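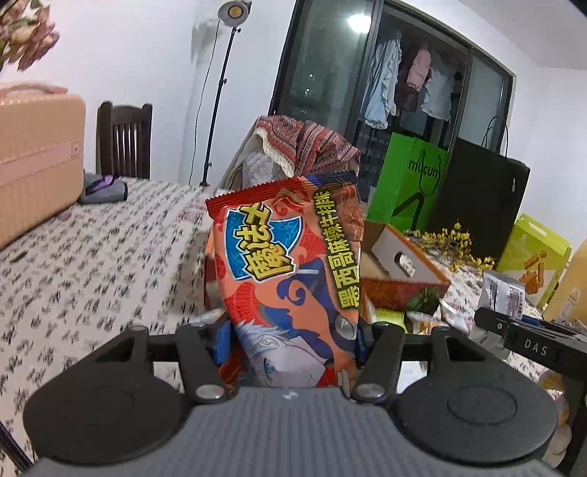 17/10/2024. Shelf-life trial on the pouch sealer, day 4, and I'm finally getting seals I'd trust! Dropped the jaw temp a touch and gave it a longer dwell, and the puckering along the top has gone (mostly). What I'm chasing is a proper crimped top with a serrated edge, like the one on the red-and-orange snack bag, but our film is thicker and fights me the whole way. Fumiko reckons the Ellow jaws would grip it better. Might ask Killian if he's still got a set.

Ran 62 pouches before lunch, 4 leakers in the dye test, all from the left lane. Colour of the dye is awful, by the way, my fingers are still purple. Need to re-shim that side and order more film from Prirnen before March.

Questions to Samah Lamrani, packaging bench | Back to top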